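Can a robot do the chores yet?

People have been promising us robot helpers for a long time. So why is somebody still asking you to fold the towels?

The answer depends on the job. Some machines can already help with very delicate work. One kind of work is surgery, and part of surgery is sewing. The thread a surgeon uses is called a suture. 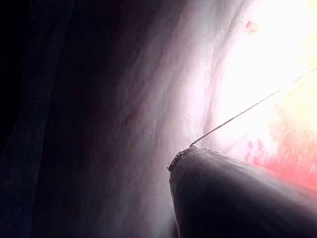 A fine strand beside the dark end of a robot's gripper.

You might think a machine that can handle thread could easily mend a sock. But surgical robots usually don't decide what to do. A surgeon sits at a set of controls and moves their hands, and the robot's small metal hands follow. The thinking is done by a person who has trained for years.

The tools are called instruments. Many have a joint that bends like a wrist, with two jaws at the end for holding things.

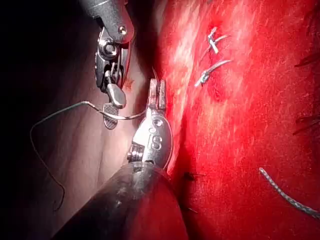 Two instruments work with a dark thread. Two tied knots are in the red tissue, near the top.

Now think about your laundry basket. Socks are soft and floppy, and they never land the same way twice. A robot has to work out where one sock stops and the next begins. Thread is floppy too, which makes it hard for a machine to handle on its own.

Inna Derkach teaches a robotics club for kids at Ullari. On Wednesday she gave a small robot arm six tea towels to fold, with no one steering. It folded two of them neatly. The others ended up in a lump — one was on the floor.

"A nine-year-old would have finished in five minutes," she says.

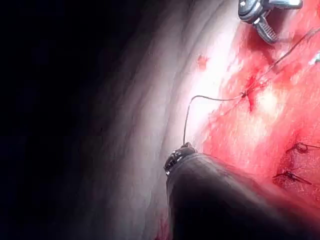 Small black jaws grip the end of a suture thread.

Shops have the same trouble. Robots are good at moving boxes that are all one shape and colour. Ask one to pack soft bread, a bag of grapes and a carton of eggs and it slows right down.

So can machines do the chores yet? A few, such as vacuuming a flat floor. Folding, tidying and mending mostly still need you.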